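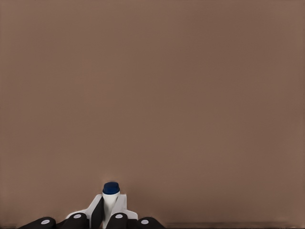 **Danai Tsolakis**
*Technical Editor, Two-Wheel Supply Notes*

## Karras moves Zedora 400 to a new swingarm and longer service interval

Karras has released the specification for the revised Zedora 400, which goes into production at the Doltamberg plant in May. The engine carries over with small changes. Most of the work has gone into the rear of the chassis, the cooling system and the wiring.

The outgoing bike used a box-section steel swingarm with a separate bolted chain adjuster block. The new part is cast aluminum, made by Hekelley, with the adjuster slots machined into the casting. Wheelbase is now 1,333 mm. The shock mount has been moved forward on the arm, so the linkage ratio is different and the old shock will not fit. Owners of earlier bikes who were hoping to buy the arm as an upgrade should note that the pivot bolt is also a larger diameter. Karras does not plan to offer a conversion kit.

Hekelley supplies the arm finished and painted. The pivot bearings are pressed in at Doltamberg, where the line has been given a new fixture for the job. Replacement arms will be sold with bearings already fitted.

The parallel twin keeps its bore and stroke. Changes are limited to a revised intake cam, a lighter clutch basket and a new oil pump drive. Peak power is 59 hp, and the rev limit has not moved. The gearbox has the same ratios as before, but the countershaft sprocket gains one tooth, which lowers engine speed slightly at highway pace. Karras has extended the valve check interval and now lists it with the coolant change, so both can be done in one visit. The oil and filter interval is unchanged.

Riders in hot regions had complained that the fan on the first version ran for long periods in traffic. The radiator is now wider, with the fan mounted on the left side, and the thermostat opens at a lower temperature. The lower hose has been rerouted behind the frame rail. It is a new part number and does not interchange with the old one.

The main harness has been split in two, with a sealed connector under the tank. A damaged front section can be replaced without pulling the seat, battery tray and rear fender. The control unit sits in the same place but has a different plug, and dealer diagnostic tools will need the current software before they can read it.

Seat height has gone up by 7 mm as a result of the new linkage. A lower seat is listed as an accessory. Brakes, wheels and tire sizes are as before.

The first build is 923 bikes, all in the standard trim. The touring version, with the taller screen and luggage mounts, follows once that run is complete. Karras has not yet announced prices. Dealers can order the workshop manual supplement now, and it covers the swingarm removal procedure and the new torque values for the linkage bolts.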